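Workshop notebook, Dec 4, 2020
Cleaning products bench, stain remover shelf test

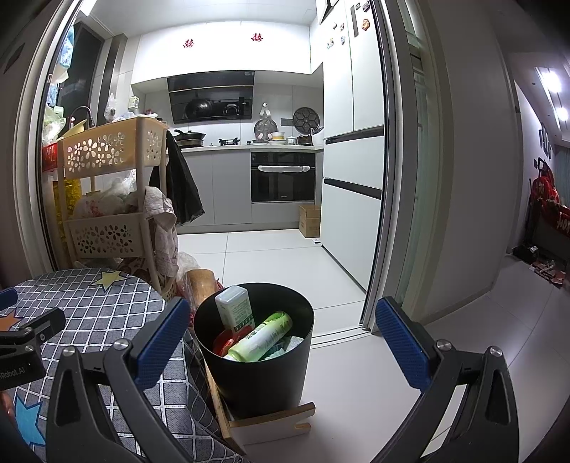
Carried on with the Winport cloths from where I stopped in November. All of them had been in the cupboard since the last round, folded in half, stain side in. Two had stuck together at the corner (tea on tea) and I've left those out of the results.

Stains as before: tea, gravy, engine grease, blackcurrant. Same cotton sheet, cut from the same bolt. Each piece 13 cm square, edges not hemmed, so they fray if you rub them hard. Rory Kerr wants them hemmed for the next lot. I don't think it matters for soaking but it does for the brush test, where the loose threads wrap round the bristles and drag.

Soak was 86 minutes. It should have been an hour but the delivery came and I was downstairs signing for it. I left all the tubs in for the same time so they can still be compared with each other, just not with November.

Tea. Swanson powder took out nearly all of it. The Zeseck liquid left a yellow ring where the edge of the stain had been, same as last time. Plain water did more than I expected, maybe half gone by eye.

Gravy. No real difference between the two. Both left a grease shadow that only shows when the cloth is held up to the window. Rory couldn't see it on one of them and I could.

Engine grease. Nothing shifted it. The Zeseck spread it a bit wider. I tried a second go with washing-up liquid on a spare piece, rubbed in by hand before soaking, and that was better than either product. Not part of the test but worth writing down.

Blackcurrant. Went blue in the powder and stayed blue. In the liquid it faded to a dull pink. Need to find out whether the blue goes in a proper wash or whether it's set. Put two pieces aside in the labelled envelope for that.

Water was 29 degrees at the start. Didn't take it at the end, which I should have, given the long soak. The room was cold this morning and the tubs near the door will have dropped faster than the ones by the wall. Next time swap them over halfway.

The Brarkance scales are drifting again. Zeroed them, put the brass weight on, read 22, took it off, put it back and got a different figure. I weighed the powder on the small kitchen scales in the end. If anyone has used the Brarkance ones this week for anything that matters, please check it.

Cloths are drying on the rack in number order, left to right. Please don't move the rack. Last time it got turned round and I had to work out which end was which from the fraying.

To do
Hem the new pieces, or get them cut with pinking shears
Second thermometer for the far tubs
Ask Winport whether the bolt was pre-washed, the label doesn't say
Photograph the dry cloths by the window on Monday before ironing
Wash the two blackcurrant pieces at 40 and write up separately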